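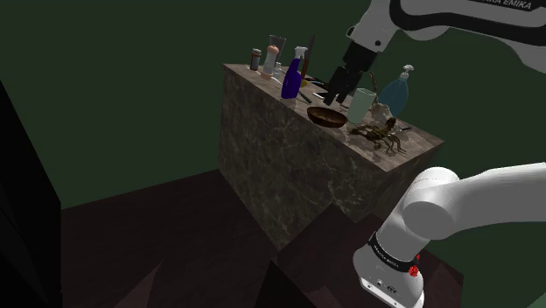 Bonjour à tous, je dois choisir la pierre de mon îlot avant la fin septembre et je tourne en rond. Le quartz reconstitué me laisse froide, le granit noir on l'avait avant et j'en peux plus des traces. Du coup marbre. Le ton que je vise c'est gris-brun avec des veines plus claires, comme sur le bloc, et surtout la face avant habillée pareil que le dessus. Gromex me propose le dessus seul et un panneau peint devant, moins cher évidemment. Mon mari est pour. Moi non. On cuisine beaucoup, tomate, citron, vin, deux ados qui posent tout partout. Est-ce que je fais une bêtise ? Et finition mate ou polie ? Merci d'avance, je suis au boulot donc je réponds ce soir

– pimprenelle27

886 vues 11 partages
Rechercher dans le forum : marbre îlot tache citron OK

tonton_carrelage a écrit :
Oui c'est une bêtise. Voilà. Marbre + citron = ronds mats partout en six mois. J'en pose, je sais de quoi je parle. Les clients pleurent tous la première année, après ils s'habituent ou ils vendent la maison. Prends un granit clair et basta.

mijote_et_bois a écrit :
Pas d'accord du tout avec tonton. Huit ans de marbre chez moi, cuisine tous les jours, le plan est marqué et il est très beau comme ça. Faut juste accepter que ça vive. Si tu veux du nickel prends de l'inox (et encore, l'inox ça se raye aussi).
Par contre finition adoucie, surtout pas polie. Sur du poli chaque goutte de vinaigre se voit à trois mètres.

tonton_carrelage a écrit :
"Que ça vive" lol. On dit pareil des voitures rayées.

mijote_et_bois a écrit :
Bah oui et la mienne roule très bien
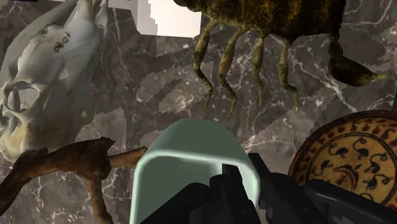

veine_blanche
Modérateur, rubrique Pierre et plans de travail

On se calme tous les deux, merci, et pas de pub pour vos boîtes svp (message supprimé plus haut).

Pour répondre à pimprenelle : il y a deux problèmes que tout le monde mélange. La tache, c'est un liquide qui rentre dans la pierre, vin, huile, café. Un hydrofuge ralentit ça, on a le temps d'essuyer. L'attaque acide c'est autre chose, le citron mange la surface, et là aucun hydrofuge classique ne protège. Donc le vendeur qui vous dit "traité anti-tache, vous serez tranquille", demandez lui de poser un demi-citron sur l'échantillon pendant une nuit. On rigole moins le matin.

Sur un ton gris-brun les marques ressortent moins que sur un blanc, ça joue en sa faveur. Les veines claires cassent le regard aussi. Pour la face avant, si le budget passe, je suis de l'avis de madame – un chant de pierre qui s'arrête net au-dessus d'un panneau peint, moi ça me gêne, mais c'est du goût.
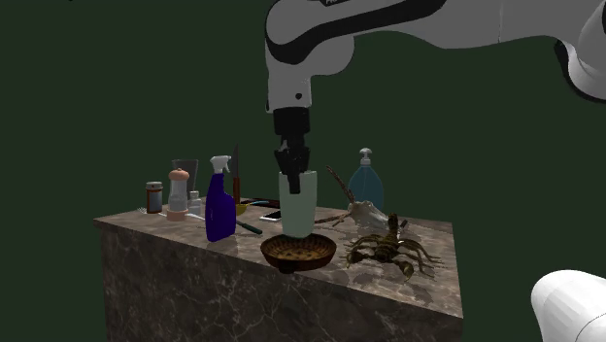
Et demandez aussi l'épaisseur. Si on vous colle une retombée devant, il faut une coupe à 45 dans l'angle pour que les veines se suivent, sinon on voit le joint et tout le bénéfice est perdu. Demander à voir la tranche entière, pas un carré de 11 cm posé sur un comptoir. D'une tranche à l'autre ça change énormément.

pimprenelle27 a écrit :
Merci !! J'ai justement que le petit carré... je vais demander à passer au dépôt. Le coup du citron je le fais ce soir. Quelqu'un connait Salen comme hydrofuge ? Gromex me le facture 80 euros en plus

cuivre_et_sel a écrit :
J'ai eu Salen sur une crédence, rien à redire, mais une crédence ça prend pas grand chose. En entretien je mets du savon neutre et de l'eau tiède point. Surtout pas de Ciso, mon fils en a passé une fois et ça m'a fait un voile blanc, j'ai dû faire repolir un bout.

tonton_carrelage a écrit :
80 € pour un bidon qu'on passe au chiffon en 20 min, elle est belle la marge. Achète le toi même.

mijote_et_bois a écrit :
Ah pour une fois d'accord avec tonton. Deux couches, tu laisses boire, tu essuies bien l'excédent sinon ça colle. A refaire tous les ans chez moi, test de la goutte d'eau : si la pierre fonce dessous, c'est reparti.

pimprenelle27 a écrit :
Bon. Test du citron fait sur l'échantillon, relevé à 7h ce matin. Un rond mat, bien net. En lumière rasante on ne voit que ça, de face presque rien. Mari : "ah oui quand même". Moi : je m'attendais à pire. Ados : pas levés

tonton_carrelage a écrit :
Je dis rien

veine_blanche a écrit :
C'est exactement ce qu'il fallait faire. Essayez maintenant de le reprendre avec un abrasif très fin à l'eau, à la main, en petits cercles. Sur de l'adouci ça se rattrape souvent soi-même, sur du poli c'est un métier.

pimprenelle27 a écrit :
Repris avec l'éponge abrasive, parti aux trois quarts. Je signe en adouci, avec la face avant. J'attends le nouveau devis, je vous dis dès que je l'ai

27 commentaires masqués – afficher la suite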